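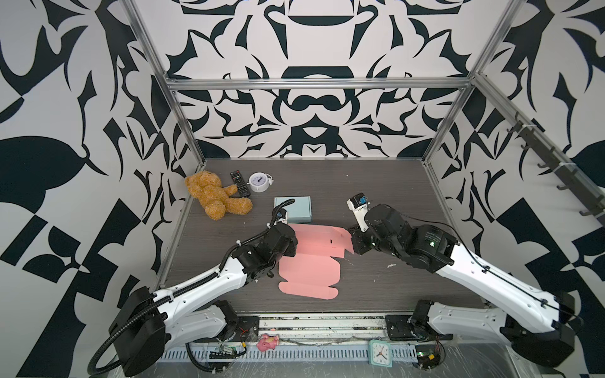

Print this page | E-mail to a friend

Guest room swap, fall round

OK quick one, I'm typing this between loads of sheets. The Barnley wallpaper swap is back on, doors open at 10, old feed store on Messina Street. Bring your leftover rolls, even half rolls. Big loud patterns go first every time so come early if that's your thing. Last January we had 50 rolls gone before lunch and I went home with two I didn't want.

Entry is $2. Paste is extra — Turkitz tubs only this time, the Flolar kind ran out and they havent restocked.

Small rooms, people keep asking. Yes you can go bold in a small room. Do all the walls or do one, but match your repeat before you cut. Measure twice. I papered our back bedroom upside down on one strip and have slept next to it ever since.

Also wanted: a long folding table, a decent seam roller, any lining paper. Lost at the last swap, one plumb line, red string, I'd like it back.

Parking behind the bank, 45 minute limit out front and they do ticket. More next week if I get teh time.

Comments (2) | Shares: 101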